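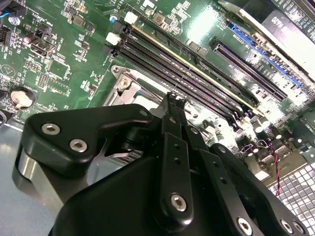 Near the memory slots.

July, 6.30 am
Posted by the Deviline diary

Up before the alarm, on the early ferry to Prurkitz. Grey water, good coffee, 2 dollars extra for a window seat and worth it. Walked straight up to the market. Smoked trout rolls, cherries, a bun the size of my head. Ate the lot on the harbour wall, gulls watching.

Room 427 at the Boltel. Small, clean, view of teh bins. Fine.
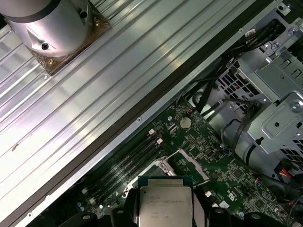 Ribbed metal, little brass screws.

Afternoon bus to the lookout, 30 minutes of bends. Felt a bit green. Colours up there though! Stayed till the wind got up, then soup at Na, best thing all day. Must go back for the dumplings. Feet sore, bed definately.

Print this entry | E-mail this entry

Recent entries
Packing light, badly
Rain at the lighthouse
Night market, round two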